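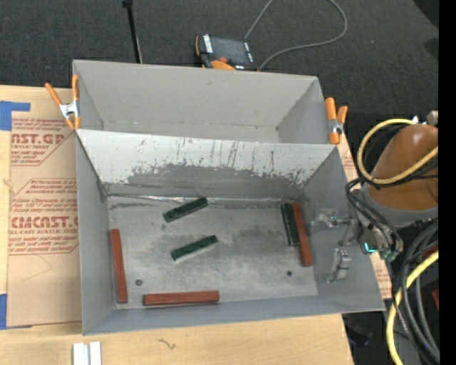 Scratches and wear on the inner back wall of a grey bin. Orange-gripped clamps at either side.

Surnuvard market to change deposit rules for reusable bins

Traders at the Surnuvard covered market will pay a higher deposit on shared storage bins from August, under revised terms issued by the market's operator, Renia. The deposit rises from £3 to £6 per bin. Bins already out on loan will stay at the old rate until they are next returned.

The pool is used by fishmongers, greengrocers and dry goods stalls to move stock between the loading bay and the counters. Renia said 558 bins were recorded as missing or unfit for use at the last stock check. Most of the second group had been withdrawn for surface wear, which makes the inner walls harder to clean to the standard set out in the traders' agreement.

Under the current system a bin is withdrawn only if it is cracked or no longer stacks. The new terms add a check of the inside faces. Light scuffing and staining will be accepted. A bin with scratches deep enough to catch a fingernail will be moved to non-food use, such as packaging waste or cleaning supplies, and marked on the rim. Traders will not lose their deposit on a bin that is downgraded in this way, provided it is handed back empty and rinsed.

Washing will also change. The work passes from the market's own wash bay to Nultard, a contract cleaning firm, which will collect used bins twice a day – once after the early trade and again at close. Cleaned bins will be returned to the racks beside the Leite Street entrance. The existing wash bay will stay open for hand tools, trays and display boards.

Renia is asking stallholders to stop using wire brushes and metal scrapers on bins. Its notice says dried residue should be soaked off with warm water and removed with a nylon brush. Labels should be tied on or clipped to the rim, as adhesive left on the walls holds dirt and has to be taken off by hand.

Stalls that own their bins are not affected by the deposit, but may pay to have them washed under the same contract. Owned bins must carry the stall number on 2 sides. Unmarked bins left in the loading bay overnight will be treated as part of the pool.

The revised terms are available from the market office, which opens at 7 am. Deposits on bins returned before the change will be refunded in cash or credited against the next month's rent – the trader must state which when the bins are handed in.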